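Robot Cell Maintenance -- Handout 6
Looking after the gripper and the wrist camera on the Gitmont cell
Revised May 8, 2026

Read before the lab session. Bring it with you, because the procedure in section 4 is the one you will be signed off on.

1. What this handout covers

The Gitmont cell is one arm, one parallel gripper with two fingers, one camera looking along the gripper, and a worktable. We also keep a simulated copy of it, which most of you have already driven from the terminals in the Rasville building. Today's subject is the gripper end: how the fingers are set, how the view from the wrist is checked, and what to do when the two disagree.

I want to start with a warning about the vendor material. The Carvalho setup guide says the gripper needs no routine adjustment once it has been commissioned. I have been reading sentences like that for a long time and I do not believe them. What the guide means is that no adjustment is scheduled. A finger carrier has screws in it, screws loosen, and the guide's own spare parts list includes those screws in bags of 40.

You should treat the simulated cell with the same suspicion. It is a good place to learn the order of the steps. It is a poor place to learn what wear feels like, as its fingers never wear unless someone writes the wear in.

2. Vocabulary

Stroke: the travel of the fingers from fully closed to fully open.

Zero: the position the controller calls closed. It is a stored number. It may or may not match the position where the pads meet.

Pad: the part of the finger that touches the work.

Offset: the difference between stored zero and true contact. Every gripper has one. A logged offset of exactly nothing usually tells me that the person did not measure.

Wrist view: the picture from the camera that moves with the gripper. The fingers should always show up in the same place in it for a given opening. If they have moved, something that should be fixed is no longer fixed.

3. Fingers near the closed end

Begin with the narrow opening. Drive the fingers in slowly and stop before contact. With the fingers close together, the seam between the pads is the quickest check you have. It should keep the same width from top to bottom. A seam that gets wider toward the tips suggests that one finger is leaning. A seam that is even but sits to one side of the mechanism suggests that the fingers are not centered.

Do this with nothing between the pads. People like to skip ahead and close on a test block, and then they spend half an hour measuring the block. 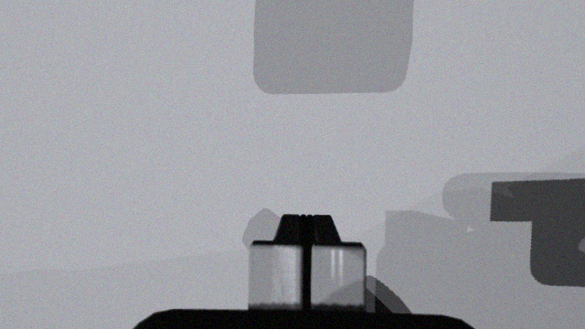
How often should the zero be checked on a cell that seems to be running well?
At the start of each shift, after any collision however gentle, and after every pad change. "Seems to be running well" is a description of the operator's mood and should not lengthen the interval.

Write the reading down even when it matches the last one. A column of identical numbers is useful. A gap in the column is where the argument starts later.

A note on grain in the wrist view. Some noise is normal, and the simulated camera can have it added on purpose. Do not try to judge a small offset from a grainy picture. Use the feeler gauge on the real gripper and the joint readout on the simulated one. I have seen reports in which a hairline of misalignment was "confirmed" by enlarging a picture until the seam was a staircase of pixels. Those reports were worthless, and one of them cost us a set of pads.

4. The check procedure

Power and access
Put the arm in manual mode, reduced speed. On the real cell, lock the gate and carry the key. On the simulated cell, load the maintenance start state, not whatever state the last group left behind.

Clear the gripper
Open fully. Remove anything held. Wipe the pads on the real unit with a dry lint-free cloth.

Close to the stop-short position
Check the seam as described in section 3. Record the opening the controller reports.

Close to contact
Use the lowest force setting. Record the reading again. The difference between this and stored zero is your offset.

Open to full stroke
Watch both fingers start. They should leave together. If one hesitates, repeat three times before you write anything, then write what you saw all three times.

Repeat at 15 cycles
Run the short cycle program and take the contact reading again. If the offset has changed, do not correct it. Stop and find out what is loose. Correcting a moving offset is the most common mistake in this course, and the software makes it very easy by putting the Correct button next to the Save button.

5. Fingers wide, and what the table tells you

Once the closed end is right, go to the wide opening and move the arm to the table-edge pose. This pose is off the side of the worktable, with the edge in the wrist view and no work under the fingers. There are two reasons for using it. A straight table edge is an honest reference, and an arm hanging beside the table has less to hit.

At this opening, look at how each finger sits relative to the bottom of the view. They should mirror each other. Then compare the table edge with your saved reference from the same pose. If the fingers match the reference and the edge does not, suspect the arm's joint zeros or the table. If the edge matches and the fingers do not, suspect the gripper. When both are off, suspect the camera mount first, which is the cheapest thing to check.

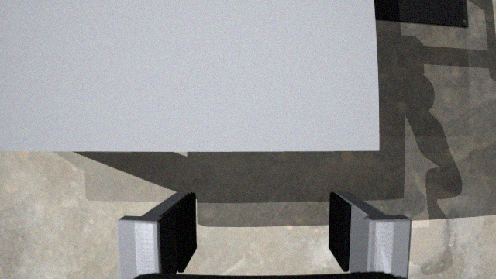

Gripper wide open off the table edge, simulated cell. Shadows of the table and the arm fall on the floor.

Shadows deserve a paragraph of their own. The edge-finding routine in the Carvalho software looks for a strong change from light to dark. A crisp shadow on a pale floor gives it exactly that, and it can lock on to the shadow's boundary with great confidence. The score it reports is a score for contrast. It says nothing about whether the line belongs to the table. Before you accept a detected edge, look at where the overlay has been drawn and ask yourself whether you could put a cup on that side of it.

The arm's own shadow is worse in one respect, as it moves when the arm moves. If a reading is good in one pose and bad in the next, try turning the light off in the simulator before you touch a single joint value. On the real cell, use the shade.

6. About the service interval

The guide recommends a pad inspection at 3,000 cycles. I asked the distributor, Alholm, where that figure came from and was told it was "established practice." Nothing further was offered. In our own log, the earliest pad we had to replace failed after 133 cycles, on a job with sharp-edged parts. Others have gone well past the recommended interval on soft packaging and still looked fine.

My conclusion is modest. Cycles are one thing to record. The kind of part being handled matters at least as much, and our records from before last December mostly leave it out, so I can't give you a better number. Please do not invent one in your lab reports.

7. Common faults and first checks

Seam wider at the tips
Finger screws, then the pad seating. Last, the carrier itself, and only with an instructor present.

Fingers start at different times
Dirt in the guide on the real unit. In the simulator, check that both finger joints have the same friction value. A copied file with one value edited has caused this fault at least twice.

Offset changes between cycles
Something is loose. See the end of section 4.

Good readings, poor grip
Worn or greasy pads, or a force setting left at minimum after the contact test. Check the setting first.

Edge detected in the wrong place
Shadow. See section 5.

8. For the lab report

Hand in the four readings, your offset before and after cycling, and the wrist view at both openings. State whether each came from the real cell or the simulated one. Reports that leave this out will be returned unread.

If your results agree perfectly between the two cells, repeat the real measurement with a different partner reading the gauge. Include both sets.

Reading for next time: Handout 7, cable routing at the wrist, sections 1 through 3. Skip the vendor appendix on cable life until we have talked about how it was tested.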